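Who Says the Robot Is Safe?
Robot rules for kids who like to check

You may have seen a sign on a machine that says "safe to work beside people." Maybe you believed it. Before you do, ask one question: safe doing what?

A robot arm that moves slowly with nothing in its grip is one thing. Give the same arm a kitchen knife and it's another thing altogether. The arm didn't change, but the job did. Grown-ups who write safety rules for robots know this, and good rules cover the whole job: the arm, the tool on the end, the thing it picks up, the table, and the people nearby. Ads often skip everything except the arm.

Let's take a job that sounds boring. Two robot arms have to deal with a knot of black USB cables on a table. What could go wrong with that?
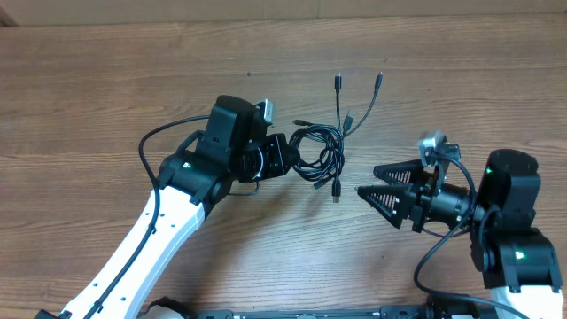

Quite a lot. A cable can snag. If one arm pulls while the other holds on, the cable goes tight, and a tight cable can snap loose and whip around. A plug on the end makes it worse. And the arms have cables of their own, which can get caught up in the mess too.

So a careful team writes down its rules before anyone presses start. Jolán Lakatos teaches a Saturday robot club in Lurnodov, and her list has 16 rules on it. I think that's too many for anyone to remember. These are the ones I would keep.

Rule 1: Know where the stop button is
Every robot should have a stop button that a person can reach without leaning over the robot. "It's on the computer, in a menu" is a bad answer. Press it before you begin, to see if it works. If the arm is the kind that drops when the power goes off, find that out before your hand is under it.

Rule 2: Look at the fingers
Gripper fingers wear out. They get scratched, and bits of stuff stick to them. A finger with a ragged tip may not hold things the way it did when it was new, so any test done back then doesn't tell you much about today. Check the tabletop as well, because crumbs and specks can end up in the grip.

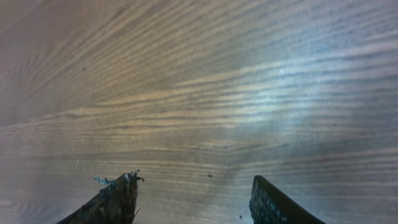 Rule 3: Hands out means hands out
When the arms are switched on, your hands stay away from the table. Bence Bodnár, who is eleven, asked Jolán why he couldn't quickly free one little plug. "Because quickly is how people get pinched," she told him. He thought that was unfair. The rule stayed.

A small green light on a robot doesn't mean "go ahead, touch me," either. On one machine it might mean the power is on. On another it might mean something else. Read the manual and find out.

Rule 4: Don't trust one camera
People love to say that a robot "can see." Well, it has cameras, and cameras have trouble too. Black cable piled on black cable is hard to sort out, even for you. Add a dark shadow on one side and bright light on the other, and it's a puzzle.
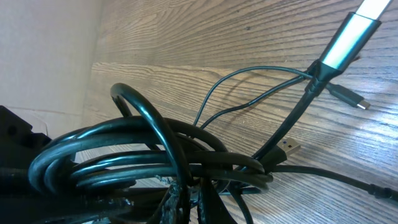
Could you tell which plug belongs to which cord? If you had to guess, expect the robot's program to be guessing as well. A good rule says what the robot must do when it isn't sure: slow down, or stop and wait for a person. If a company can't tell you what its robot does when it's confused, be suspicious.

Rule 5: Write down what went wrong
Suppose somebody tells you their robot did a job 200 times with no trouble. Ask to see the notebook. Was it the same knot every time? Was the sun coming in? Did they count the tries when a person had to help?
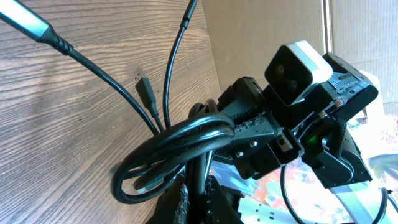 Sunshine matters more than you'd guess. Shiny plugs and glossy cable throw back bright spots, and those move as the day goes on. A test done only in the morning is a test of mornings. The same goes for whatever else is close to the robot, like paper or cardboard, so write that down too.

Are the rules enough?
No. A rule on the wall can't stop an arm. Somebody has to follow it, and somebody else has to check. Norbert Medve, who helps at the club, signs the checklist every week, and Jolán sometimes asks him to show her the stop button anyway. He used to grumble about it.

Try it yourself: pick one machine at home, such as a fan or a mixer. Ask an adult to unplug it, then look for its warnings together. Which ones do you think your family follows?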